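Toasting dried chiles: is it a scam?

puddale_pete
Every recipe says to toast the pods before soaking. I did one batch toasted, one not, same pot of beans. My wife picked the lazy one. Twice.

leseck74
How hot was the pan? At 300 you get flavor. Much past that you get an ashtray.

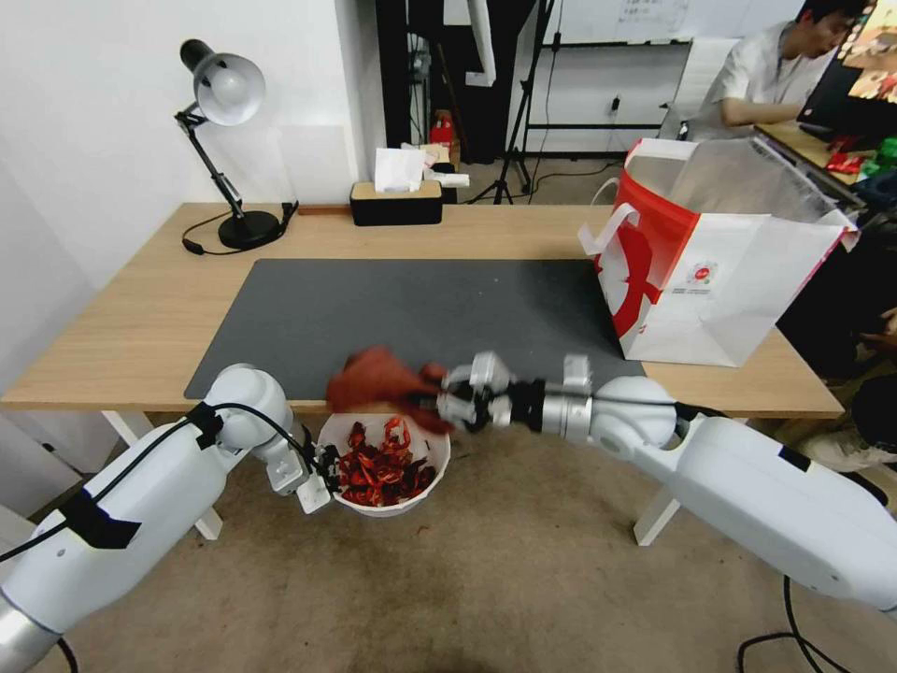 puddale_pete
Medium. My stove doesn't do numbers, it does moods.

watholm_kitchen
Toasting matters. Soaking is the scam. Tear out the seeds, simmer ten minutes, blend.

leseck74
And pour off the bitter water? Or do you drink it for character?

watholm_kitchen
Straight into the sauce. My grandmother did it that way.

leseck74
Mine boiled everything gray, so I don't cite her.

puddale_pete
Trying it tonight. Windows open, smoke alarm in a drawer.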